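Week two at the warehouse (typing this on my break)

OK so quick update because three people have texted me asking how the furniture job is going and I would rather write it once. I have maybe twenty minutes and a sandwich.

Short version. I got it. Merchandise handler at Kevberg, the big showroom out past the rail yard, the one that used to be Ivside before they sold up. I applied in January, heard nothing for ages, gave up, then got a call at 7 in the morning while I was brushing my teeth. Could I come in that day. I could.

The interview was short. Lady from the office asked if I could lift, if I had a license, if I minded early starts. Yes, yes, sort of. Then she walked me to the back and handed me over to Aarne Kauppinen, who runs receiving, and he asked me exactly one question – what do you do if a box comes off the truck with a corner crushed. I said open it before signing. He nodded and went to find me a vest. So that was the interview.

The actual work. Trucks in from 6. You unload, you scan, you check against the sheet, you put it where the sheet says. Sofas are fine, sofas are just big. What gets you is the flat stuff, bed slats and table tops and wardrobe sides, all of it the same brown box with a different number on the end. I put a whole pallet of Akl bookcases in the Akl desk bay on my second shift and did not find out until a customer was standing at pickup with a trailer and no bookcase. Not my best hour.

Then there's damages, which is the part I like. Anything that comes back or arrives broken goes to a bench in the corner and somebody has to decide. Fix it, sell it as is, or send it back to the maker. I thought that would be some manager's job but no, it's whoever is free, and you write it on the tag and sign it. Wax sticks, touch up pens, a drawer full of spare cam locks. I fixed a nightstand last week that you would never know. OK you would know if you looked at the back.

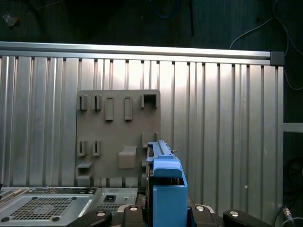

Pay, because my cousin asked and she won't stop asking. It's hourly, a bit more than the grocery store, and there's extra for weekends. They take 38 hours as full time, which suits me fine. Insurance kicks in after the trial period. Staff discount too but not on clearance, and clearance is the only thing I could afford so, ha.

Things I wish I'd known going in

Boots. Buy the good ones first. I bought the cheap ones and then bought the good ones.

Bring your own gloves. The ones in the bin are all lefts.

Eat before the shift. The break room has a microwave and a line for the microwave.

When you apply, put the lifting stuff at the top. I had my computer class first and the lady in the office told me later she almost skipped me because she figured I wanted a desk. They do hire for the desk by the way, there's an office associate opening up right now, phones and orders and returns paperwork. If that's you, call the store instead of using the site. I filled in that online form for the Voltberg distribution center back in the fall, 12 pages, made me type my whole resume in after I had already uploaded it, and I have never heard a word. Not even the automatic email.

Also the assembly test, if you go for delivery crew. You build a dresser while somebody watches. Read the sheet all the way thru first, that's all they want to see. One guy in my group was super fast and had the drawer runners upside down.

My back is OK, mom. It was sore the first four days and then it wasn't. I'm sleeping like a rock. In bed by nine, which is embarassing, but there it is.

I don't know if it's a forever thing. Delivery crew makes better money and you get tips, and Aarne says there might be a spot in a couple months if I get my driving record sorted out. The record is one ticket from when I was nineteen. The delivery insurance people want a letter about it anyway. So that's my next chore, finding out who even writes the letter – the court? the DMV? If you've done this please leave a comment.

Anyway. Break's over, there's a truck at the door with 400 dining chairs on it and I can hear somebody yelling for the pallet jack.

Get new posts by email. No spam, unsubscribe whenever. Enter your address and hit Subscribe.

Contact | All posts | © All rights reserved | Back to top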